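Newsletter > Play and Equipment > Sorting and storing the toy kitchen

Sorting and storing the toy kitchen

6 March 2023, by Zoila Chambi

The toy kitchen at the Usuga playroom has been re-sorted, and the storage has changed with it. Members who run a session in the back room should read this before the next one, as the old lidded boxes are gone and the labels on the shelves no longer match last year's list.

The set now stands at 96 pieces. It came to us in two lots, the first bought as a boxed kitchen from Jernero and the second passed on by the Wirent nursery when it moved premises. The two lots do not share a scale. The Wirent bowls are small enough to stack inside the pans, and the larger plates fit neither the toy cupboard nor the drying rack. For this reason the pieces are no longer stored by lot. They are stored by size and by how they are cleaned.

Sorting is done on a bare table, with everything tipped out and spread so that no piece lies inside another. A white or pale surface is best for this. Small food pieces are easily missed on the patterned cloth, and the cloth should stay folded until the session starts. Pans are turned with the open side up. Anything with a hollow in it is checked by hand, as beads and dried modelling dough collect in the corners.
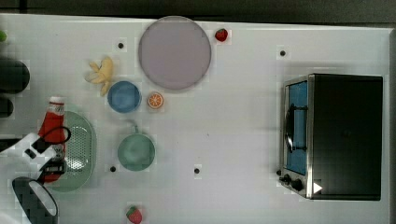 Food is separated first. Fruit, vegetables and bread go in the shallow tray on the middle shelf. Strawberries are to be checked at the leafy top, where the green part can work free of the red. Bananas with an opening peel go in last and on top, with nothing resting on the flaps. The peel splits at the base if it is pressed flat, and two have been thrown away for that fault. Orange slices and other cut pieces are kept together at one end of the tray.

Bottles and jars form the second group. Ketchup and similar bottles are stored upright in the deep bin, caps on. Paper labels do not survive soaking, so bottles are wiped with a damp cloth and left out of the sink. A label that has started to lift should be trimmed with scissors. Please do not use sticky tape over it, as the edge gathers fluff.

Pans, colanders, bowls and plates are the third group and can all be washed. Use warm water and ordinary washing-up liquid. Colanders need a soft brush from both sides, then a shake, as water sits in the holes and marks the shelf liner. Stack in this order: plates at the bottom, colanders next, then saucepans with the handles all pointing the same way, and bowls inside the saucepans. A stack should be no more than 16 cm high, the clearance under the upper shelf.

The toy appliances, including the toaster ovens, stand on the lower shelf and are never immersed. Doors are opened and wiped inside. Food is often left in them, and Anel Msimang has asked that they be emptied before the tray is counted and not after.

Percy Bedoya has measured the shelves again and cut new liners. The material is the ribbed Sokus matting used in the hall cupboard, which can be rinsed and hung up. Spare liners are in the drawer under the sink. They are cut for the middle and lower shelves only, and will buckle if forced into the top one.

Damaged pieces go in the tin by the door with a note of the fault. Lauri Pelkonen empties it at the end of March and will decide what can be glued. Painted pieces that have begun to flake are not repaired and should be taken out of use the same day.

The revised shelf list is pinned inside the cupboard door. Corrections to it should be written on the sheet in pencil and initialled.

Contact the Usuga playroom | © 2023 Usuga Playroom | Back to top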